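Connecting the Nilik 106 to your speakers

Before you start, switch off the amplifier and unplug it from the wall. Leave the volume knob at its lowest setting.

1. Run one pair of speaker wires to each speaker. Strip 19 mm of insulation from both ends.

2. Connect red to red and black to black. Twist the bare strands tight — a loose strand touching the next terminal can trip the protection circuit.

3. Plug your player into LINE 1. Use PHONO for a turntable only.

CAUTION: Do not connect the headphone output to a powered speaker.

4. Plug in the amplifier and press POWER. The light blinks amber, then stays green.

Note: Units with the older Thygesen board (serial numbers below 653) take longer to turn green. Wait for the steady light before raising the volume.

5. Set the amplifier on a hard, level surface with open space on all sides. Keep small desk items off the top vents. 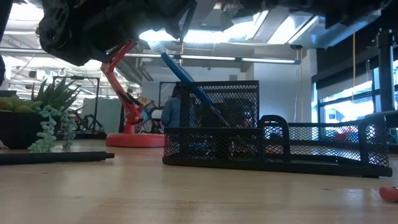
6. Play something you know well and turn the volume up slowly. If one side is silent, switch off and check step 2.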